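Dimanche 19 février 2023
Par Touran Mazandarani

# Sastuvent — carnet des petits mots de la maison

Salut ! Sastuvent est un fichier de mots domestiques que je tiens à jour depuis que j'ai déménagé à Hestport et que je me suis rendu compte que mes voisins et moi n'appelions pas la serpillière de la même façon. Chez ma grand-mère c'était la wassingue, à l'étage du dessus c'est la panosse, et au marché on m'a répondu « la since » comme si j'étais tombée de la lune. J'ai commencé à noter.

## Ce qu'il y a dedans

Le fichier principal, `mots.csv`, contient 3092 lignes. Une ligne = un mot entendu, par une personne, à un endroit. Ça couvre environ 298 objets ou gestes (le torchon, fermer la porte à clé, le quignon du pain, etc.), et donc oui, il y a beaucoup de répétitions, c'est voulu.

Les colonnes :

- `mot` : tel que je l'ai entendu, orthographe au pif quand il n'y en a pas d'officielle
- `objet` : le sens en français courant
- `lieu` : la commune, jamais la rue
- `age` : par tranche de dix ans
- `note` : mes bavardages, à ignorer si vous faites des stats

## Licence et réutilisation

Servez-vous, citez Sastuvent, et envoyez-moi ce que vous en faites, ça me fait toujours plaisir !

## Limites connues

Hestport est largement surreprésenté : 991 lignes viennent de là, et pas mal d'entre elles du même immeuble. Les moins de vingt ans sont presque absents. Pour Kyei, je n'ai que sept personnes, alors n'en tirez pas de carte, par pitié.
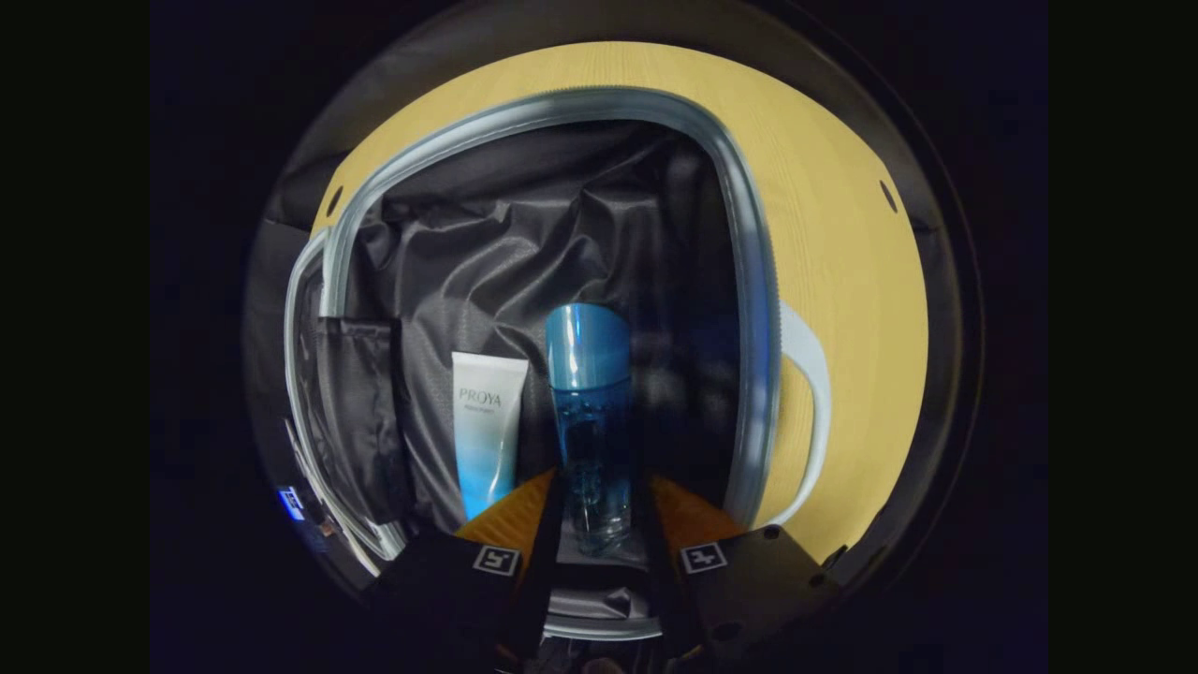

Autre souci, les contenants. Bac, bassine, cuvette, baquet, seille… les gens passent de l'un à l'autre dans la même phrase, et j'ai fini par tout ranger sous `recipient` avec le mot exact à côté. Si vous avez une meilleure idée de classement — j'en ai essayé plusieurs, toutes bancales — je prends.

## À faire

- reprendre les notes de Dendutlow, encore sur papier
- corriger les accents perdus à l'export
- prochaine version en avril, si j'arrive à relire la lettre P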